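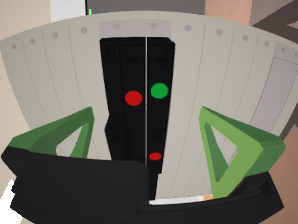

09/10/2025

The spare room is painted. I started in June and I'd like to say it took that long for a good reason, but mostly I kept closing the door and going to do something else.

For anyone new, we moved into the house in Rallville with one room we didn't know what to do with. The previous owners had used it for ironing and for a freezer. It faces north, it gets a little sun late in the day, and every wall was a yellow that looked fine at noon and bad by four. I put my desk in there anyway and worked in it all winter.

The first job was taking things off the walls. There were four shelf brackets, a phone jack that wasn't connected to anything, and a strip of cork board that had been glued on. The cork took a whole weekend. I tried a putty knife, then a heat gun, then a putty knife again. What worked in the end was soaking it with warm water and leaving it alone while I had lunch. The glue left brown marks that came through the first coat of primer, so I had to go back and use the shellac kind, which smells awful. Keep a window open if you use it.

I filled the holes next. I used too much filler and then spent a long time sanding it back down. My neighbor Tâm Ninh came by while I was doing that and told me to put on less and do it twice. I did the last wall her way and it was much faster.

Then came color. I bought sample pots in seven colors from Valente, the paint store by the old depot, and painted squares of each on sheets of card so I could move them around the room. I recommend that over painting squares on the wall. A color I liked beside the window looked like wet cement in the corner by the door. Two greens went out right away. A cream called Pedau was close to the yellow I was trying to get rid of, so that went too.

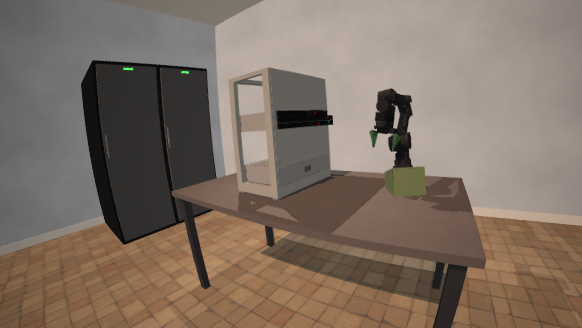

I had never thought of using more than one color in a room that small. My mother painted every room in her house the same white, closets included, and I suppose I took that as the rule. But I couldn't choose between the cool colors and the warm ones, and after a week of moving cards around I stopped trying. A blue-grey wall on the left with a pale beige-pink one across the back is the sort of pairing I mean, and a tall black cabinet stands out well against it. I went a bit darker on the blue and kept the pink very weak. The two meet in the corner behind the desk.

Getting that corner straight was the hardest part. Tape alone bled, even the expensive kind. The trick is to tape the line, run a thin coat of the first color along the edge of the tape, let it dry, and then paint the second color. I did it wrong on one side and had to touch it up with an artist's brush, lying on the floor for the last foot or so.

The whole thing cost about $200, and more of that than I expected was rollers, trays and tape. I bought cheap rollers first and they shed lint all over the primer. The better ones came off clean and I've washed and used them again in the hall.

The ceiling is still the old white. I meant to do it first, which is the right order, and I didn't want to move the desk a second time. You can see a yellow smudge over the door if you know where to look. I also haven't put the Zivuma lamp back up. It needs a new plug, and I've been using the one from the bedroom, so now the bedroom is dark.

The hall is next. It only needs one color, and I already have half a can of the blue.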